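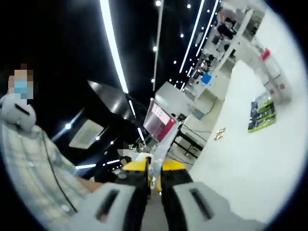 Why Some Materials Let Light Through

Last updated: Jul 17, 2001

Print this page | E-mail this page

Light travels in straight lines until it meets something. What happens next depends on the material.

Transparent materials, such as window glass, let nearly all the light pass. You can see clearly through them. Translucent materials, such as wax paper, let some light pass but scatter it – shapes on the other side look blurred. Opaque materials, such as brick, let no light pass. They make dark shadows.

Shiny surfaces

A smooth metal surface sends light back in one direction. This is called reflection. Crumpled foil has many small flat parts, each tilted its own way, so it reflects light in many directions at once.
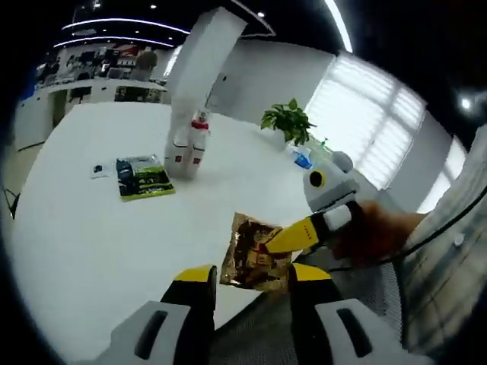

Try it

You need a flashlight, a white wall and a sheet of wax paper. Make the room dark. Hold the paper 2 inches from the wall and shine the light through it. Then move the paper 14 inches away. Compare the edges of the shadow.

Text: Shobha Rodrigues. Checked by Ashok Khurana.

This site uses cookies to remember your page settings.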